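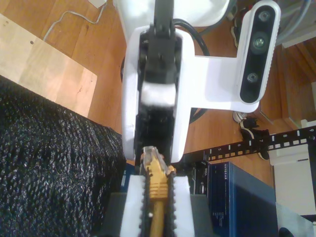
The cable drawer at the Bernis Street library has been a running complaint of mine for years, so I was pretty thrilled to hear that the Sikwood Repair Club is finally doing something about it. Starting this month the club is holding a patch cable evening in the back room, where you bring in your tired network cables and go home with ones that work (or at least with a clear answer about which ones don't). If you've never looked closely at the end of one, the plug is that little clear plastic piece, called an RJ45, and on a yellow cable like this one there's a yellow boot behind it with ridged grooves across it. Most of the trouble I've had at home has been right there at the plug end, and it's a much easier fix than I ever imagined.

I went along to the trial run back in August with a shopping bag full of cables from my hall closet, and I'll admit I expected to be bored. I was not! Thitima Chuensuk runs the table, and she got me cutting off a bad plug and crimping on a new one inside of 10 minutes. My first try was terrible. I had two of the wires swapped and the tester lit up in the wrong order, which she found a lot funnier than I did. The second one passed, and it's now running from my router to the TV in the den, where the picture used to freeze every time my son started a download.

A few things worth knowing before you go. The club has crimpers and testers to share, plus a big tub of plugs, and the plugs are free for up to 8 per household. Boots are a separate matter. You have to slide the boot onto the cable before the plug goes on, and if you forget (I did, twice) you get to cut the plug off and start over. Flat cables are a pain to work with and Thitima would prefer you leave those at home. Old phone cords are fine to bring for recycling, and there's a box for them by the door.

The Baptista branch tried a similar evening last winter and it filled up fast, so this one has a sign-up sheet at the front desk. Doors open at 7 and the first session is November 16, 2022. Kids are welcome with a grown-up. There's parking behind the building off Bristia Avenue, but the gate closes early, so use the street if you think you'll stay to the end.

I'm going back with the rest of my bag, including a very long one that used to run under the porch and that I've been told is probably hopeless. If you have a spare pair of small wire cutters, bring them along, as there was a line for the good pair last time.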